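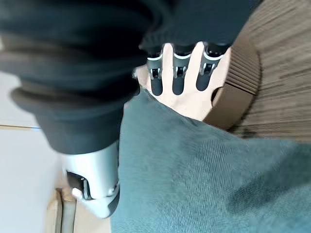
HOME TIDYING ASSISTANT -- PART TIME, PRINDACH

Last updated: 12 December 2019

Vavano looks after furnished apartments and family homes in Prindach and Brurkow. We are hiring one person to tidy living rooms and common areas between guest stays and on regular home visits. The job is 16 hours a week, mornings only, and runs through the end of May. It may be extended after that.

What the work is

You will put living rooms back in order. Most of the time goes to sofas, cushions, throws, side tables and floors. Kitchens and bathrooms are done by a separate crew and are not part of this job.

Many of our homes have large leather sectionals in light colors, and they take more care than people expect. Crumbs and hair collect in the stitching of the seats and in the creases around the buttons. You will use a soft brush first, then a barely damp cloth, then a dry one. No sprays on leather, and no wipes of any kind. Adjustable headrests are lifted, brushed underneath and set back level with each other. If one is stiff, leave it and write it down.

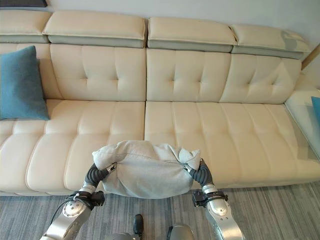

Jana Hagedorn asked whether the throw pillows have to go back in the same spot every time. Yes, they do. Each home has a sheet inside the hall closet that says where the pillows and throws go, and the owners notice when it isn't followed. Fabric pillows are shaken out on the balcony or in the stairwell, not over the sofa.

Glass and clear plastic surfaces are wiped last, with the blue cloths from your kit. Check them from the side for streaks before you leave the room.

A visit to a single living room is planned at 30 minutes. You will do up to 4 rooms in a morning. Travel between homes in Prindach is on foot. For Brurkow we pay the bus fare.

What we need from you

- You can kneel, bend and move a light coffee table by yourself.
- You arrive on time and call if you can't.
- You read the room sheet before starting, even in a home you know well.
- You report stains, loose seams and scratches the same day, whether or not you think they are new.
- You don't wear rings, watches or belts with a buckle when working near leather.

Experience is welcome but not required. The first two weeks are done alongside Remigiusz Ostrowski, and those hours are paid in full.

What we offer

Pay is 500 a month, plus a kit bag and cloths. We wash the cloths -- you just bring the used ones back. Shoe covers are at each door.

How to apply

Send a short note to Kelly Marsden at the Vavano office in Prindach. Tell us which mornings you can work and give us one person we can call about you. A resume is fine but we don't need one. We will invite you to do one trial room, paid, before either side decides.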